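Thumbs, and other things that drift

3 comments | Share this post

I spent most of January being humbled by a thumb.

The two-handed setup in our simulator at Drirum had been fine since fall. Then Salim Kimaro updated the hand model, went to lunch, and by the time he came back the right hand was closing on things that weren't there. Fruit was safe. Fruit had never been safer.

I started with the wrist offset, as one does, and changed it four times, ending up at the number I'd started with. Then I reread the joint limits. Then I opened the config file, which is 3337 lines long and was mostly written by Hamisi Ondieki in a mood. Line by line, with coffee.

The trouble was the thumb. The new model measures its zero from a different pose, so every grasp we'd saved was asking for a thumb a good way off from the one we had. Five minutes to fix, once you've spent the two weeks.

My upkeep routine now, for whoever inherits this thing:

Park the left hand upright beside the plate and leave it alone. Move one hand at a time or you'll never know which one lied to you.
Check the zero pose after every model update, including the ones Salim calls cosmetic.
Start with the lemon. The orange is forgiving and will tell you what you want to hear.
Save the old config under a name that isn't "final".

Hamisi wants to rewrite the whole file. I've asked him to wait until I'm on vacation.

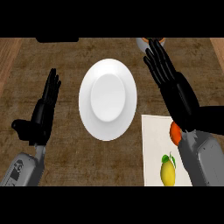
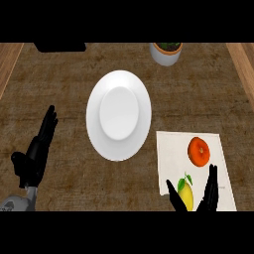 Plate, orange, lemon. The second one has the right hand's fingers on both sides of the lemon.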